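An afternoon at the Carkgate workshop: teaching robots to tidy up

Posted 11 January 2022

I'd been on the list for the Carkgate open afternoon since October, so when Catrin Jenkins rang to say a space had come up on the second group I dropped everything and got the train. If you've never been, Carkgate is a long brick building behind the canal basin at Jendthorpe. Half of it belongs to Lapointe, who make conveyor parts, and the upstairs half is where Catrin and her team spend their days showing robots how to do things. The stairs are steep and the signs send you to the wrong door (use the blue one by the bike racks), but the welcome was lovely and there were Welsh cakes.

Catrin gave us a short talk first, and I'm glad she did. I had always thought of a robot arm as something you program: move this far, turn that much, close, lift. Plenty still work like that, and the ones downstairs at Lapointe do. Upstairs they do it by demonstration. A person works the arms by remote control, doing the job again and again, while the cameras and the positions of all the joints are recorded. Afterwards a computer learns from the whole pile of recordings and has a go by itself. Each go by a person is called an episode, and the team had 1214 of them saved for the sorting job when we visited. I wrote that number down because I liked it so much.

The sorting job is toy bricks. Blue with blue, green with green, red with red, which any parent will recognise as the thing that never gets done at bedtime. Seren Watkins, who was driving when we came in, let us stand behind her and watch the view from the wrist camera on her monitor. It is a wonderful way to see the work. You look straight down between the fingers, and every small turn of her hand swings the whole bin about. 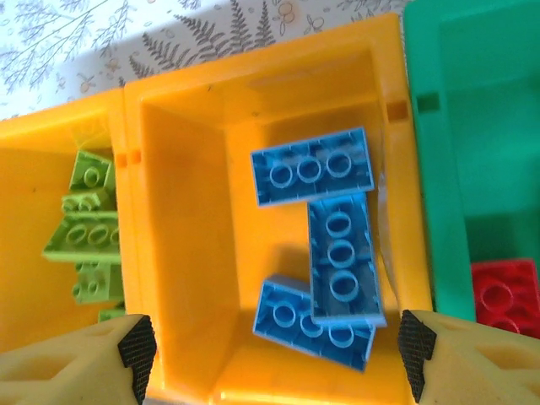
The view down between the fingers, with the blue bricks lying studs-down in their bin.

What struck me most was how much of the skill is in the approach. Seren hardly ever went straight for a brick. She would come in high, turn the wrist until the pads lined up with the two long sides, and only then go down. If you grab a brick across a corner it spins out of the fingers, and if you come in too low you nudge its neighbours and have to start thinking all over again. She talked us through it as she went, rather like a driving instructor, and said the hardest habit to lose is hurrying. Everything she does gets copied, the good and the bad. In her first weeks she used to give a little wiggle before letting go, for luck, and some time later the robot began to wiggle too!

The black pads on the fingertips have a fine crosshatched pattern, and I asked about those. Wendell Benavides looks after the hardware and was delighted to be asked (I think he'd been hoping somebody would). He said grip is the thing he fusses over most, and that he has a drawer of old pads he can't bring himself to throw away. He also told us about Kokstead, the team's name for the first arm they ever had, which now lives on a shelf with a scarf on.

Then we went round to see the whole set-up from the outside. I had pictured something out of a car plant, all yellow paint and cages. It's much more like a stage set! There is striped, flowery wallpaper on three sides and a cloth with grey ferns on it, and the two arms reach in over the table from a rail along the front. Llinos Vaughan explained the thinking. A robot that has only ever seen a plain grey bench can get badly confused by somebody's actual dining room, so they change the walls and the cloths quite often and record the same job over again. She picks most of the papers herself and has strong views on damask.
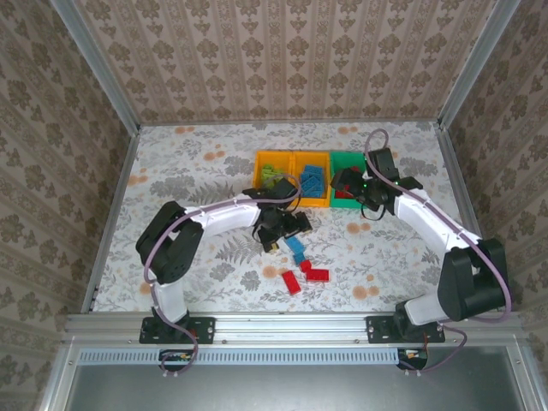
Having two arms makes the driving harder than it looks, and Seren said her first attempts were like patting your head and rubbing your tummy. The arms share the space over the bins, so you need to be thinking about where one is going while the other is busy. New drivers tend to park one arm and forget it exists. The good ones get a sort of rhythm — one going out while the other comes back — and it is very soothing to watch.

After tea came the part I'd been hoping for, which was having a turn. We were given 20 minutes each with Aurelio Llorente sitting beside us, and he has the patience of a saint. My first brick took an age. I kept closing the fingers just above it, because judging depth on a flat screen is miles harder than doing it with your own eyes and hands. Aurelio's tip was to watch the shadow under the fingers and stop looking at the fingers themselves, and that helped straight away. By the end I had put 4 bricks in the right bins and dropped a good many more, and I was grinning like a child. My episodes won't be going in with the others, I'm told. Quite right too.

We finished by watching the robot work with nobody driving. It was slower than Seren and it dithered, and once it closed on thin air, opened again and went back for the brick. The whole group cheered. Catrin said that going back for a second try was something they had to show it on purpose: the drivers record deliberate misses so that it learns what to do after one. I thought about that most of the way home.

A few practical bits if you fancy going. Groups are small, so put your name down early. The workshop is warm but the stairwell is freezing, so keep your coat with you. There is a lift round the Lapointe side, and if you ring ahead they'll have someone meet you there. Wear sleeves you can push up for the controls. And do ask Wendell about the drawer.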